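Back on the pottery wheel, sort of

Jul 14, 2023

So I signed up for the class again. Those of you who've been reading since the old blog will remember that I quit pottery after one term because I kept making the same sad ashtray, and none of us smoke. But my neighbor Nives Piras got a spot at the studio on Haddad Street and said the Friday morning group was short a person, and I had a coffee in my hand and was feeling agreeable. That's how most of my hobbies start.

The studio is called Bumlow. It used to sell pool supplies and there's still a faint chlorine smell near the sinks, which I've come to like. It costs me 100 dollars a month, and that includes glaze but not clay, so bring money for clay! I did not bring money for clay. Nives lent me some and I owe her lunch.

Our teacher is Ertuğrul Ateş and he talks very quietly, so everybody leans in toward his wheel like we're listening for a gas leak. First day he had us wedge clay for most of the session. My forearms were useless the next morning. I had to ask my kid to open the peanut butter.

Centering

I still can't center. I want to get that out early in case anyone came here for tips. What helps a little is bracing my left elbow against my hip bone (my actual hip bone, not the soft part above it, which is where I'd been putting it for years) and slowing the wheel way down once the clay stops wobbling. I used to keep it screaming along the whole time because that's what people do in videos. Ertuğrul reached over and turned mine down without saying anything, and ten seconds later I had a lump that was nearly in the middle. I was so pleased I forgot to open it up and just sat there admiring it.

My other problem is water. I use too much. By the end I'm basically holding soup. Si-eun Tak, who sits at the wheel next to mine and has been coming for ages, squeezes her sponge out almost completely before she touches the clay, so I've started copying her.

Ribs and grooves

What I really want to make is fluted cups. I've been a little obsessed ever since my aunt left me a set of ribbed tumblers and I broke all but one of them in the move. There's something about the way your fingers find the grooves when you pick one up first thing in the morning. Also they hide a wonky wall, and my walls are all wonky.

You carve the flutes when the clay is leather hard, so stiff enough to hold its shape but still soft enough to cut. I tried it too early the first time and the loop tool just dragged and tore. The second time I waited too long and it came off in crumbs. The third cup I wrapped in a dry cleaning bag overnight and it cut beautifully, long curls of clay dropping on the table, and I went around the whole thing in one sitting with the radio on. Then I went right through the wall on the last groove.

Color matters more than I expected, too. On a fluted pot you want the grooves to go darker than the ridges or all that carving just disappears. A thick white glaze fills everything in and you're left with something like a melted candle. I keep coming back to brown, with the ridges light and the low parts nearly black up by the rim. 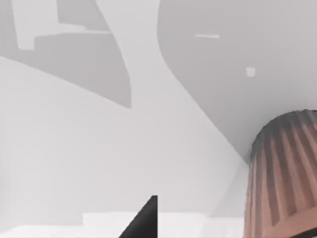 What I've finished so far

Not a lot! Two cups survived the bisque firing. One is fluted (badly) and one is plain because I lost my nerve. I also have a small dish that I'm calling a spoon rest. It started the day as a mug.

The glazes all live on a shelf by the back door, in tubs with numbers on them and no names. I went with 1515, which on the test tile is a warm brown that breaks to tan wherever it's thin. Nives thinks it looks like root beer. I dipped the fluted cup for a count of three, wiped the foot with a sponge, and then noticed a thumbprint right on the front. Si-eun says to dab a bit more glaze on with a brush and rub it smooth once it's dry, so I did that, and we'll see what the kiln makes of it.

The kiln only gets fired when there's enough on the shelves to fill it, and people are slow in summer. I go look at the cart every week like I'm waiting on a bus.

A few things I'd bring if you're starting

An old towel, bigger than you think. The studio aprons stop right where your knees start.

Your own sponge. The shared ones are awful.

Short nails. I held out on this one and regretted it by the second class.

A bag of some kind for your pots, the thin dry cleaning sort if you can get it. Grocery bags are too stiff and they leave creases in the rim.

A snack! Three hours is a long time, and the vending machine only has those orange crackers.

Anyway, the term runs to the end of August and I've already put my name down for September, when they're moving us to the bigger room with the good windows. I'm hoping to get 5 matching cups done by then so I can retire the mismatched gas station mugs. Matching is probably too much to ask. I'd take related.

If anybody has a trick for spacing the flutes evenly, please leave it in the comments. I've been marking mine with a strip of paper folded over and over, and by the time I get back around to the start I've always got one skinny one left.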